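Wallier Community Laundry and Linen Room
Safety Checklist with Inspector's Comments – July
Inspector: Inês Amaral. Received by: Rui Godinho, Linen Services.

1. Exits and aisles
Front exit clear: Yes
Rear exit clear: No
Comment: Two carts were parked across the rear door at 9:15 a.m. They were moved during the visit. Floor markings should be repainted before the next inspection.

2. Dryers
Lint screens cleaned and logged: Yes
Exhaust duct secured: Needs attention
Comment: The clamp behind the Siken dryer is loose. The unit is to remain off until the clamp is replaced – work order 877 has been opened.

3. Chemical storage
Containers labeled: Yes
Safety data sheets on hand: Partly
Comment: The sheet for the Cisitz stain remover is missing from the binder. Eye wash bottles are sealed and in date.

4. Folding tables
Surface clean and free of rough edges: Yes
Table stable under hand pressure: Yes
Comment: Yellow item on the table at the folding position.

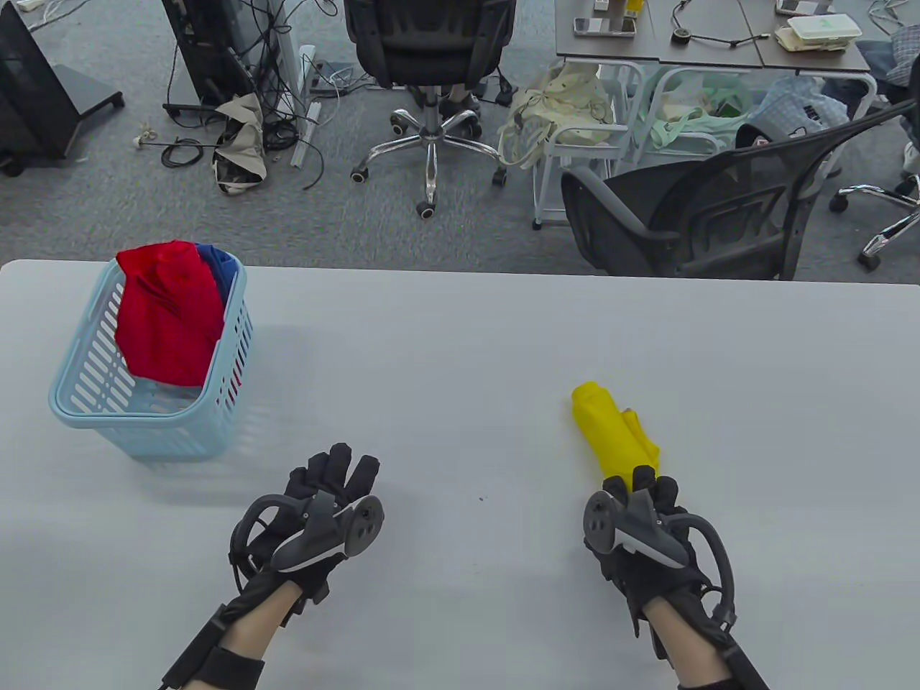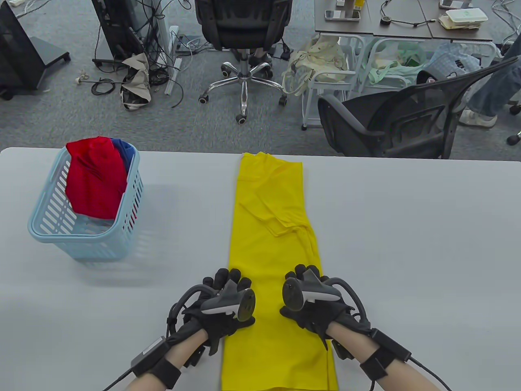
5. Storage shelving
Shelves anchored to wall: Yes
Load limit posted: No
Comment: The limit is 500 pounds per bay. Bay 3 held nearly that amount in wet-weather blankets. Heavier bundles are to be kept on the lowest shelf.

6. Electrical
Panel access clear: Yes
Cords and plugs undamaged: No
Comment: The steam press cord is worn at the plug. Tagged out of service.

Overall result: Conditional pass. Items 1, 2, 3, 5 and 6 require written follow-up to Room 504.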